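Getting your papers ready for a move abroad – kitchen table tips

Third time I've done this now, twice for us and once for my mother in law, so writing it down before I forget again. Household tips only. I'm not a lawyer and not a translator. If your case is messy (custody, name changed more than once, a country that doesn't exist anymore) go pay somebody.

Start with the table

Clear the whole kitchen table. Not half. Wipe it, dry it, wait ten minutes. Original certificates and a damp placemat, ask me how I know.

Piles. One per person, one for the marriage stuff, one for school and work, one for "no idea". The no idea pile is always the biggest the first night. Fine.

Every person gets a sticky note with full name spelled exactly like the passport. Stick it on the table, never on the paper. Sticky notes leave gum on old certificates and some take the ink up with them.

What goes in the piles

Birth certificate, the long one. The short card kind gets turned down a lot.
Marriage certificate.
Divorce or death certificate if there was a marriage before this one.
School diplomas plus the page with grades.
Letters from jobs, on letterhead, signed.
Police certificate. Get this one LAST, they expire.
Shot records for the kids.
Drivers license and a letter on your driving record if you want to drive over there.

Check the list on the consulate site for your own country, it changes. Print it with the date in the corner so you know which version you were working from.

Staples, clips, tape

Don't pull a staple out of an official paper. If it came stapled with a seal over the corner, pulling it can make the whole thing no good and you're back in line. Copy it by folding pages back gently.

No tape on tears. Sleeve it and order a new one.

Paper clips rust if the box sits in a garage. Plastic ones, or a strip of plain paper folded over the corner and then the clip on top of that.

Laminated birth certificates: a lot of offices won't touch them. My mother in law had hers laminated at a drugstore years back, very proud of it. New one ordered.

Order spares early

Order 2 copies of anything the state issues. One goes off to be stamped or translated, one stays home. It costs a bit more and saves you a month of staring at the mailbox.

Order by mail if you aren't in a rush, in person if you are. Tuesday morning was the shortest line at our county office. Monday is awful.

Write down what you ordered, from where, and the check number. Back page of a notebook. I used the inside of a cereal box the first time and it went out with the recycling.

Stamp first or translate first

This is where people lose money. Some countries want the apostille (the official stamp page) on the original and THEN the translation, so the stamp gets translated too. If you translate first you may end up paying twice. Ask before you send anything. Ask in writing so you have the answer to wave around later.

My neighbor Elvira Tamayo did it backward with four documents. Paid for all four again. She is still mad.

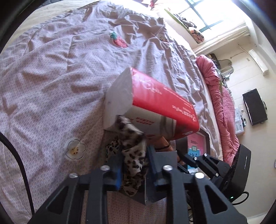
Also ask if they want the translator certified in the country you're leaving or the one you're going to. Different thing. The place we used, Pirkenetti, asked us that in the very first email, which is why I went with them. The cheaper one never brought it up.

Picking a translator

Get the price per page AND what they call a page. Some count words, some count sides, and a stamp with three words on it can be billed as a whole side.

Ask:
Do I get paper or only a PDF
Is the signed statement included
What happens if the office rejects it
How long, in working days
Who keeps my originals, if anyone

Don't mail originals for translating unless somebody tells you it's required. A good clear scan is enough for most of them. Ours took 7 working days start to finish, including one fix.

Don't use your cousin. Even if your cousin is good. Family translations get refused nearly every time.

Scanning at home

Flatbed is best. Phone works if you take care.

By the window, daytime, no lamp. Lamps make a hot spot right on the seal.
Dark towel under the paper so the edges show.
Shoot straight down. Elbows on the table.
Both sides, even if the back is blank. Some offices want proof that it's blank.
Color, not black and white. Seals vanish in black and white.

Raised seals don't show up. Rub a soft pencil very lightly over a COPY laid on top of the seal, never the original, and scan that as an extra page. Ask if they want it first, some don't care.

Name the files so a stranger could find them. Last name, first name, what it is. Tamayo birth, Tamayo marriage. Skip accents and funny symbols in the file name, upload pages choke on them. Keep the accents in the actual translation though!! My friend Yhon Cárdenas had the accent dropped on one paper and kept on another and got a letter asking if he was two people.

Proofreading

The translator knows the language, you know your family. Read it yourself.

Names, letter by letter, out loud, with a second person holding the original.
Dates. Day and month get flipped constantly. Write the month as a word if they let you.
Town names. Ours got "corrected" to a different town with almost the same name.
Middle names and second last names. These wander off.
Numbers in the registration line.

Do it in the morning with coffee. I did one at 11 at night and missed my own birthday being wrong.

Send all the fixes in one email. Not five. They'll like you better and you'll get it back faster.

Storing it

Accordion folder, one with a flap that closes. Tabs by person. Heavy stuff in back.

Acid free sleeves for originals if you can find them. The cheap shiny ones stick to ink when it gets warm. I found some by Skornton at the office store and they've been ok, a little tight for the long certificates.

Put a list on the front. What's in it, original or copy, date it came. When you take something out, write it on the list. My husband says this is over the top. My husband also lost his own diploma for most of February (it was in the piano bench).

Not in the kitchen. Steam. Not the bathroom closet either. Bedroom closet, top shelf, away from the outside wall.

Travel day: originals in the carry on, in your hands. Never checked. Copies in the checked bag, scans on a thumb drive and also emailed to yourself.

Money stuff, quick

Set aside more than you think. With the certificates, stamps, translating and mailing we spent up to $1000 for the family and we didn't do anything fancy. Mailing sneaks up on you, tracked both ways every time.

Keep the receipts in an envelope in the same folder. If an employer is moving you, ask if they pay for this. Mine did and I only found out after throwing half of them away.

Timing

Work backward from the day you have to hand it all in. Police certificate in ours had to be under 90 days old, so that one went on the calendar first and the rest fit in front of it. Yours may have another limit, read the sheet.

Birth and marriage certificates you can order right now, today, even if you're only half sure about moving. They're handy to have anyway.

Things I'd skip

The special document safe. Heavy and too small.
Rush service on everything. Only on the one that's holding up the rest.
Fancy binders. Offices take it all apart at the counter.
Notarizing stuff no one asked for. A notary stamp is not an apostille and it won't replace one.

Heriberto Sotelo wrote in after the last version of this page to say his consulate wanted copies single sided only, and he'd printed everything double to save paper. So add that. Ask about single sided.

If you've got a tip for getting old sticky note gum off a certificate without wrecking it, send it over. I tried an eraser and it just smeerd.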